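Clearing the Table: A Project on Wiping, Crumbs and Pale Wood
Shireen Maluleke
24 September 2022

Why I picked tables

When we were told to choose something ordinary from home or college and study it properly, most of my group went for recycling or phone use. I went for tables! I work evenings at Ntuli, a little café near the college, and I must wipe down a table every few minutes (it certainly feels like it). I'd started to wonder if the way I was taught was any good, or if I was just pushing crumbs from one end to the other and making it look nice for a second.

So my question was this: does it make a difference what order you clear and wipe a table in, and which cloth you use? It sounds tiny, I know, but my tutor said tiny was fine as long as I wrote everything down.

What I used

I had two cloths, a thin cotton one and a thick Plurari one that my aunt swears by, plus a bowl of warm water with a drop of washing-up liquid. For crumbs I crushed up plain digestive biscuits and weighed out 20 grams each time on the kitchen scales. I did the whole lot on a pale wooden tabletop, the sort with wavy grain lines all over it, and I'm glad I did, although it gave me trouble too. Biscuit is very nearly the same colour as pale wood. You think you've finished, then you bend down and look across the surface and there's one little speck sitting there.

I tried three ways of doing it. First, wiping round whatever was left on the table. Second, taking everything off and then wiping. Third, taking everything off, brushing the dry crumbs into my hand and only then using the wet cloth.

How it went

Wiping round things was quick and I can see why we all do it when the café is busy. It was also easily the worst. Crumbs gathered in a curve where the cloth had gone round, and anything light and papery slid about and had to be chased. Crumpled white bits with a crimped edge are the worst for this, as crumbs get into the folds and drop out again when you pick them up.
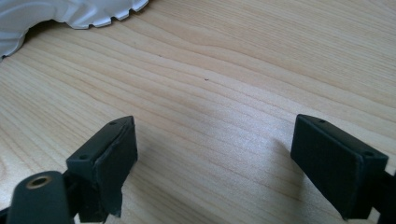 What I found out

Brushing first won, and by more than I expected. With the thin cloth it left hardly anything behind, and with the thick one I had to look twice to find a crumb at all. The thick cloth on its own was a bit of a let-down, to be fair to the cotton one. It held more water, so the biscuit turned to paste and left pale streaks along the grain.

Light mattered too, and I hadn't planned for that. Where it fell on the wood there was a faint shine that hid the small bits, so I began checking from both ends of the table.

If I did it again

I'd use something darker than biscuit, maybe burnt toast, and I'd get someone else to do the checking so that I wasn't marking my own work. I'd also like to try it on the dark tables at Ditgate, where my cousin works, and see if the streaks show up more. I've started brushing first at work, anyway, and my manager has asked me to show the new starter.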